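Community Help > Home and Garden > Furniture Care > Tables

White heat marks on an old timber table - and what to cover it with?

posted by marblecake_jo

Hello everyone, I'm hoping someone can steer me right. We picked up a second-hand dining table from the Danton markets last April and I've grown very fond of it. It's a light coloured timber with what I think is a wax finish, though the seller wasn't sure. On the weekend a casserole dish went down on it without a trivet (my fault entirely) and now there's a cloudy white ring near one end. I've wiped it with a damp cloth and it hasn't budged. Can I fix it without sanding the whole top? And what do people use to protect a table that gets homework, sewing and dinner all in one day?

fernhill_tinkerer

Don't lose heart, those white rings are usually only in the finish and they look far worse than they are. Put a clean cotton tea towel over the mark, set your iron to low with no steam, and press for a few seconds at a time, lifting to check. Go slowly, and have a cup of tea between tries if you're the impatient sort like me. Once the ring has faded, rub in a little paste wax along the grain, leave it overnight and buff it up with an old singlet. I paid $147 for a professional to look at mine years ago, and I still wince. 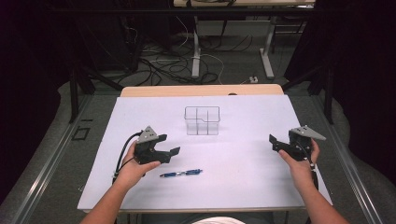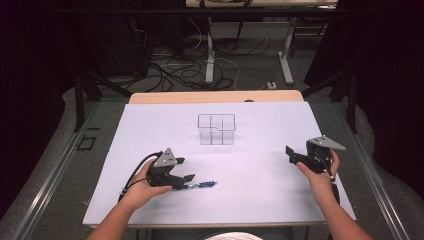
As for covering it, I'd think about what the table does most days and buy for that. A proper padded protector is lovely under a dinner cloth, but it's a nuisance for anything with small parts, as they sink in and roll about. For hobby days I'd go with a plain flat white sheet laid over the top, like the one under those black grippers, and fold it away before tea. Pale colours make it easy to find a dropped pin or screw. Wash it hot, skip the fabric softener, and don't leave vinyl sitting on a waxed top for weeks at a time, particularly in summer - it can stick, and then you've got a second repair on your hands.

pelican68

Mayonnaise. Leave it on overnight. Worked for my nan.

quiet_verandah

I'd test the iron trick somewhere hidden first, under a leaf if you've got one. If the finish turns out to be shellac, too much heat will soften it and you'll be worse off. A dab of metho on a cotton bud will tell you - shellac goes tacky, while most modern varnishes won't. If it is shellac, leave the iron in the cupboard and ask a restorer.

Comments

marblecake_jo: Thank you all so much! Did the metho test under the leaf and it stayed hard, so the iron is coming out tonight.

toastrack: Mayo did nothing on mine except make the dog very interested in the table.

marblecake_jo: Ring is nearly gone after four goes. Waxing tomorrow.

Related items

Removing candle wax from a linen tablecloth
Is my Fehr sideboard solid or veneer?
Best felt pads for chairs on floorboards
Zurwood wax or oil for a kitchen bench?
Wobbly table leg, already tried glue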